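Can a Robot Learn to Fold Your Blanket?

Hi again, curious people! Last month I wrote about robot vacuums, and a bunch of you wrote back with the same question: when do we get a robot that does the laundry? I want one too. So this time I've been looking at a kit called the Truno, made by a company named Virnent, and it's one piece of how that laundry robot might get built.

First, a puzzle. Robots are already great at building cars. They can lift heavy doors and put them in the very same spot all day long. So why can't they fold a pillowcase?

Well, a car door keeps its shape. Pick it up, turn it over, it's still a car door. Now pick up a T-shirt by the sleeve. It droops! It twists! Set it down and it lands in a new shape every time. Grown-ups call things like this "soft goods," and they are really hard for a robot to understand. Where's the corner? Is that an edge or just a wrinkle? You figure that out without even thinking, and you've been practicing since you were a baby grabbing at your own blanket.

The Truno is a way to share some of that practice with a robot. You hold it by a handle, and it has a trigger, kind of like the grabber toy you might use to pick up socks without bending over. Squeeze, and the fingers close. Let go, and they open. There's a camera on it that records what the fingers are up to while you do your chores. The kit I borrowed came with 2 grippers, one for each hand, plus a charger and a little booklet.
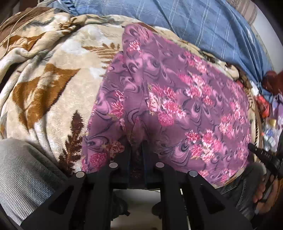
Blankets and bedding were my favorite part, because they're big and floppy and there's usually something else in the pile with them. Flowery cloth on top of fuzzy blanket next to plaid -- that's a tricky mess for a robot! It has to learn which cloth is which, even when they're all bunched up together. If it grabs two layers when it only wanted one, the whole stack comes along for the ride.

So how does the learning work? Each time you do a job from start to finish, the recording is called a "demonstration." A computer program studies lots and lots of them and looks for patterns. Maybe it notices that people often pinch near a corner, or that they lift slowly before they shake. Later, a robot arm with the same kind of fingers tries to do it too. It's a bit like learning to tie your shoes by watching your big sister, except you'd have to watch her 2,000 times. That's how many demonstrations the booklet suggests for one folding job. I made 166 and then my arms wanted a snack break.

Now for what I liked and didn't like. The trigger is smooth and easy to squeeze, and I got the hang of it before lunch. The fingers are good at thick stuff. Thin sheets were harder, and I kept pinching nothing at all (very annoying, try it with mittens on and you'll see what I mean). The grippers also get heavy after a while. Virnent says the kit is for grown-ups, and I agree, so if your school or library ever has one, ask an adult to help you hold it.

You can do your own experiment at home, no kit needed. Get two pairs of kitchen tongs, the kind with soft tips, and ask before you take them. Put a towel on the bed in a big messy heap. Try to fold it in half using only the tongs. Then mess it up and try again. Did you start in the same place both times? What did you do when you couldn't find a corner? Write it down or draw it. You've just made your own demonstrations!

Next time I'm trying out Ninotby, a box that sorts building bricks by color. Send me your guesses about what it will mix up. I'm betting on the two grays.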